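Comparing two grippers in simulation before purchase
Posted in: Arms and end effectors

Emese Kozma
Our department at Nillomdale is to choose between two parallel grippers for a two-armed mobile robot: the Druretach, with slim fingers, and the Camine, with broader ones. Only one pair can be bought. We intend to test both in a simulated kitchen first, on small household items. May the results be relied upon, and how many attempts per item would be considered sufficient?

Ruairí Daly
The ranking of the two grippers will usually carry over to the real arms. The success rates will not. We ran 834 grasps in simulation last December, with 20 attempts per item for each gripper, and repeated a portion on the bench. The order was the same, but the rates fell by 17 points, chiefly on thin objects lying flat.

I would advise the following:
Keep the controller and its gains the same for both grippers.
Vary the starting position of the base by up to 15 cm.
Record slips and missed approaches separately – they have different remedies.
Include flat utensils as well as upright items such as bottles.

A view from our kitchen set is attached. 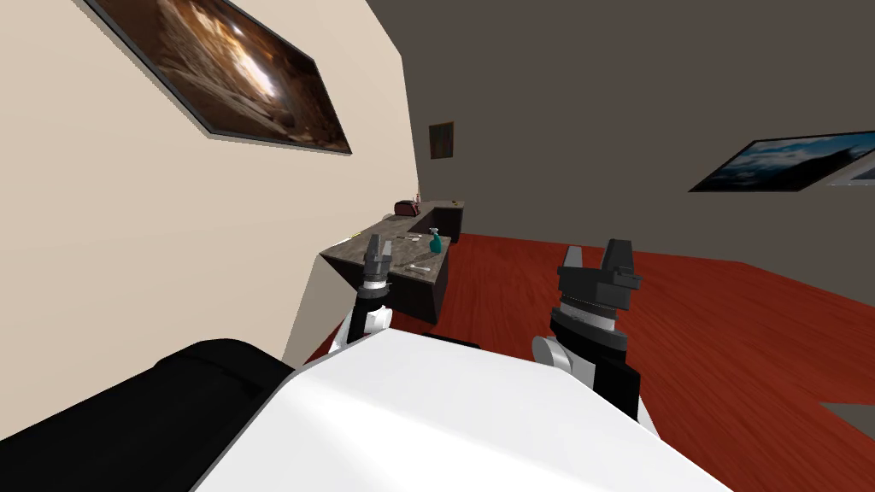 Simulated kitchen: both arms before the counter, with a teal spray bottle and utensils on the worktop.

Please also check the friction values supplied with each gripper model. Ours were set too high.

Vandenberghe
We bought the Camine without any simulation and have had no complaints. Ask the supplier for a loan unit.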